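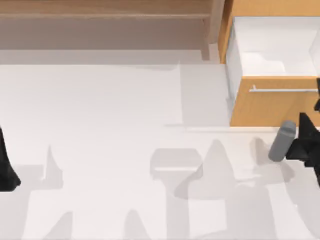 Home | Grippers | Simulation | Service Notices | Contact

Sonen Two-Arm Bench Package: Finger Close Fault

Posted in October by the Okel service desk
Last updated: 4:20 p.m.

The Sonen package includes the bench model, both grippers and the Okel controller. Orders now ship with controller release 3. Units on release 2 have a known fault and should not be run on hardware until they are updated.

On release 2, a gripper can report "closed" before its fingers have met the part. The arm then starts its lift and the part is left behind or dragged. Goltisley found the fault on a drawer loading task after 800 clean cycles. In simulation it shows up as a missed pick. On a real bench the second arm may move in while a part is still loose, and that is a pinch and collision hazard.

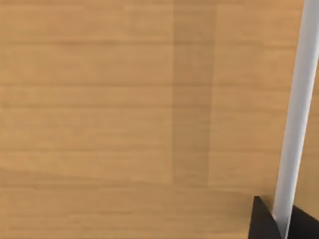

Close view over the wood tabletop, with the black gripper pieces at lower right.

To check a unit, run the close test at low speed with the emergency stop in reach. Stop at the first false report. Keep hands out of the work area while either arm has power.

Release 3 reads finger position and motor current together. It passed 1,000 cycles on our test bench with no false reports. The update is free for all Sonen owners. Sjögren mounts need new finger offsets entered after the update; the old values are not carried over.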